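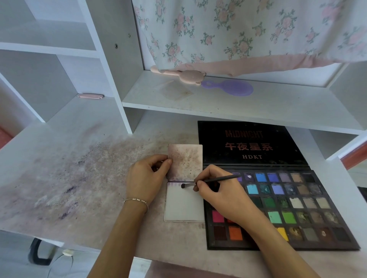

The city should inspect rental buildings on a schedule, and it should stop waiting for tenants to complain first.

Under the current rules an inspector comes out when somebody files a form. The tenant has to give a name and a unit number, and the landlord gets a copy. People on month-to-month leases know what that can mean when renewal time comes, so they put a bucket under the leak and keep quiet.

Sinen has 2,128 registered rental units. Last year the housing office opened 70 complaint files. Either we have some of the best-kept apartments in the state or most of the problems never reach the counter. I lived for six years in the Brestier building on Verhoeven Street, and I know which one I believe. Our back stairwell had no working light for two winters. Everyone in the building talked about it and not one of us filed.

Firouzeh Rostami brought a proposal to the council in July that would put every rental building on a rotation, with a visit every four years and a return visit within 60 days if something fails. Owners would pay a flat fee per building. Those who pass twice in a row would move to a longer cycle.

The owners' objection is that the fee will end up in the rent. Some of it probably will. Spread over a building the size of the Misteo Apartments, it comes to less per month than a gallon of milk. A furnace that quits in January costs a tenant a lot more than that, in space heaters alone.

A better objection is staffing. The city has 2 housing inspectors, and one of them also handles sign permits. The proposal would add a third, and I doubt that is enough for the first round. The council should fund a fourth for the startup years or stretch the first cycle to five. I could live with either.

I would also change the fines. A $2,000 cap per case is cheap next to a new roof, and a large owner can treat it as a bill. Fines should run by the day after the second missed deadline, and the results of each visit should be posted online by address, where a person looking for an apartment can read them before signing.

The council takes up the ordinance again at 6:30 p.m. at its next regular meeting. Written comments go to the clerk's office.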